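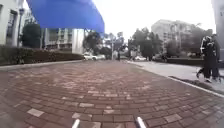

Re-sanding the joints in block and brick paving

Jan 27, 2019

Paving laid on a sand bed depends on full joints. Once the sand drops more than a few millimetres below the edge of the bricks, they begin to rock and rainwater gets down to the bedding layer. Topping up the joints is a job for two people with ordinary tools.

What you need

Kiln-dried sand in 20 kg bags
A stiff broom and a soft broom
A patio knife or joint scraper
A plate compactor with a rubber mat (hire)
A garden hose or pressure washer

How much sand

For 50 mm deep blocks with narrow joints, allow one bag for every 8 square metres of full refill. An area of 80 square metres therefore takes ten bags. Curved and fan patterns have wider joints on the outside of each arc, so add a quarter to this figure.

Step 1. Clear the joints

Scrape out weeds, moss and old sand to a depth of 20 mm. If you use a pressure washer, hold the lance at a low angle and work across the joints. Pointing it straight down will empty them and disturb the bedding.

Step 2. Let the paving dry

Kiln-dried sand will not run into damp joints. Leave the surface for at least two dry days. In August one is often enough.

Step 3. Relay any loose bricks

Lift sunken bricks with two flat screwdrivers. Add sharp sand below, level it and tap the brick back with a rubber mallet. Check with a straight edge in both directions.

Step 4. Sweep in the sand

Tip the sand out in small heaps. Work it in with the stiff broom, moving diagonally to the joints, until they are full.

Step 5. Compact and top up

Brush spare sand off the surface with the soft broom. Make two passes with the compactor, the second at right angles to the first. The level in the joints will fall. Sweep in more sand until it sits 3 mm below the edge of the bricks.

Aftercare

Keep the pressure washer off the paving for three months. Check the joints again after the first winter and top up where needed.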